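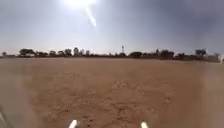
Bare ground and a high sun, from the walker's front camera. The mast near the middle is everybody's landmark.

December
By the Flureo field desk
6 min read

Quick one from the dirt lot, written between battery swaps, so forgive the typos.

We are now at 251 recorded runs for the Flureo walking set. Target for this batch was 245, so we're over, and then we threw out a few and we're still over. Good. Total is after the throw-outs, before anybody asks.

For people who joined the list since the fall: Flureo is the driving-and-walking dataset Simard is putting together so a legged robot can learn to get across open ground from its own front camera. No map, no painted lines. A person steers with the handheld, the robot logs what it sees and what it was told to do, and the model gets trained on the pairs. We've done sidewalks. We've done the gravel yard. The open field was the hole in the set and we kept putting it off as it sounded easy.

Not easy. Flat dirt is a lousy teacher. On a sidewalk there is always an edge to follow and the model grabs onto it fast. Out here the ground looks the same for a very long way, and what you have to steer by is the stuff on the skyline: the mast, the big spreading tree on the right side, the clumps to the left. Small heading changes barely show in the dirt. They show up fine on the horizon. So the first thing the new model does, we think, is learn the horizon, and the worry is that it learns THIS horizon and nothing else.

What we changed on account of that:

Start headings. Old sheet had every run starting on the mast. Bad idea, all the runs looked like cousins. New sheet has 25 start headings and you take them in the order printed, no skipping to the one you like. If you miss one, write it down and do it at the end.

Longer pauses. Stand still for a slow count before the first stick input and again at the end. The trimming script wants quiet on both sides and was eating the first step of short runs.

Recoveries. We want more of the robot being pointed wrong and brought back. Steer off on purpose, hold it, then correct. Mark it R on the sheet. A model that only ever sees straight lines has no clue what to do when it drifts, and it will drift.

Notes field. Please use it. "ok" is not a note. "Slowed for soft patch, left side" is a note. The language half of the project runs on what operators type in there and right now it's starving.

On the sun. We got a few emails about glare in the uploads. Runs pointed into the light stay in. The sun goes to a white blob, there's a streak coming down off it to the right, the sky loses its detail near the blob and the trees go to silhouette. Fine. A robot working outside is going to face that way some of the time and the model needs to have been there. What we DON'T want is a whole session facing one direction. Mix it. The reviewer tool now shows a little dial of headings per session, so if your dial is all on one side you'll hear from us.

Protex asked if we could clean the glare out afterward. We tried it on a small pile and dropped it. The filter smeared the skyline along with the streak, and the skyline is the useful part.

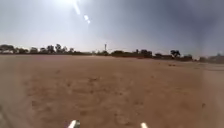

How many runs does it take before the model learns anything from a new place?
Our best number so far is 84. At that count the gravel yard model started holding a heading with no hand on the stick; below it the thing mostly wandered. The field will probably need more, and we'll print the figure when we have one we trust.

Labels next. Each run gets three: ground type, heading change, and how it ended. Ground type is where people disagree. We had "dirt," "loose dirt," "sand" and "sandy" all being used for the same lot, sometimes by the same person in the same afternoon. From now on it's DIRT LOOSE or DIRT PACKED, pick one, and if you can't tell, pick loose and put a note. Old labels are being merged by hand. Slow work, half done.

Heading change: left, right, none, or both. "Both" is for recoveries mainly. Don't type degrees, the log has degrees.

How it ended: stopped by operator, stopped by robot, or other. If other, say what. Blank endings get bounced back to you now, sorry, that's new and it's going to be annoying for a week or so.

Do not crop the robot's body out of the uploads. Someone has been doing this. The two white bits at the bottom of the picture are part of the view the model will have when it runs for real, and if they're missing in training and there at test time we get odd behavior. Happened on the sidewalk set. Cost us a retrain. Leave them.

Same goes for the soft, smeary look of the near ground in some uploads. Don't sharpen, don't fix. Raw files only.

Cimik storage: the new upload box is live. Same login, new folder names, start with the batch number and then your initials. Files that come in under the old naming will sit in a holding folder and nobody looks in there often. Big sessions go up overnight please, the office line crawls otherwise. If the upload stalls past the halfway mark just restart it, it picks up where it quit.

Batteries. Swap at the first warning, not the second. Runs recorded after the second warning have a shorter stride in them and we've been finding it in the data, a little stiff-legged shuffle that the model then copies. It was sort of funny the first time. Mark the pack number on the sheet so we can trace a weak one.

Handheld: the left stick on the older unit sticks a bit coming back to center. Use the newer unit for anything marked R. Older one is ok for straight runs.

First training pass on the field runs starts as soon as the label merge is done. We'll hold out one full set of headings so there's something to test on that the model hasn't seen. Then the real question, which is a second field. Different trees, no mast. If it falls apart there we'll know it was only reading the skyline, and the next batch gets planned around that. Looking for a site now. Needs to be flat, open, and ok with us driving in before 7 a.m. If you know of one, reply to this email with directions and who to call for the gate.

Sheets for the next batch are in the shared folder, print your own. Old ones go in the recyling.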